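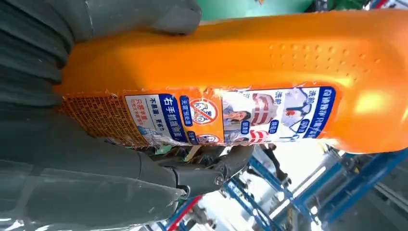
A reader of the first release wrote that the table was fine for bottles standing on a shelf but not much help once one was lying on its side, with half the label underneath and the cap nowhere in sight. They asked for a column saying which parts of the label a row was based on. Version 2 adds that column.

Prukstead Bottle Labels

Prukstead is a small table of household cleaning bottles and the writing on them. It covers toilet cleaners, bathroom sprays, descalers, drain products and floor cleaners, most of them bought for ordinary apartments. It was put together to help people sort a cleaning cupboard when the labels are in a language not everyone in the home can read.

Version 2, released February 4, 2023. The previous version was released in November and should not be mixed with this one, as the row numbers have changed.

What is in it

There are 112 rows, one per bottle. Refill pouches and powder boxes are left out. Two bottles of the same product get one row unless the labels differ.

Files

labels.csv: the main table
terms.csv: 40 label phrases with English translations
symbols.csv: warning icons, described in words
changes.txt: differences from the last version

Columns in labels.csv

id: row number
body_color: the color of the plastic, in one everyday word
surface: smooth, ribbed, dotted or mixed
label_type: film, paper or printed straight on the plastic
label_state: whole, wrinkled, peeling, torn or missing
label_text: wording copied in the original script, in reading order where this can be made out
translation: plain English, kept close to the original
symbols: codes from symbols.csv
parts_read: front, back, left, right, cap, or partial
room: where the product is meant to be used, if the label says so
notes: anything that did not fit elsewhere

Notes on filling in the columns

Body color is the color of the plastic and not of the label. Orange bottles often have orange labels as well, with the text in white or blue panels, and the two can be hard to tell apart at first glance. If there is any doubt, look for the edge of the film. On wrinkled labels the edge is usually easy to find.

Surface was added for people who sort by feel. A patch of small raised dots counts as dotted even if the rest of the bottle is smooth. Use mixed when there are both dots and ribs.

Label text is copied exactly, including punctuation. Slogans and instructions both go in. A typical slogan is 不脏手，更省力, given in terms.csv as "keeps hands clean, takes less effort." A typical instruction is 右手抓握瓶盖, given as "grip the cap with your right hand." Short lines like these were translated as they stand. We did not add missing steps.

Small print is copied only if every character in the block can be read. Otherwise write [small print] and move on. Do not fill in ingredients from another bottle that looks similar.

Pictures on labels are not transcribed. A toilet, a spray or a person holding the product may be mentioned in notes, but a picture alone is not enough to fill in the room column.

Symbols: a red circle with a diagonal slash means that something is prohibited. If the drawing inside it cannot be made out, use code P0 and leave the meaning blank. Of the rows with a prohibition sign, 19 use P0.

Known problems

Descriptions of color are uneven. Orange and dark yellow overlap in the older rows.

The Sukau and Ena shelves were entered at different times, and the Ena rows have longer notes. Neither set has been edited to match the other.

Rows marked partial should not be used to decide that a warning is absent. The warning may be on a side that was not read.

Traditional and simplified characters are both kept as found. Searching for one will not bring up the other.

Safety

The table is not a safety sheet. Do not use it to decide whether two products can be mixed or whether a bottle is safe to reuse. Check the full label, and keep cleaners in the bottles they came in.

Corrections

Send the row id, the column and the wording as printed. For a damaged label, say which part is missing. Corrections go to the Chaturvedi list and are added at the next release, with a line in changes.txt.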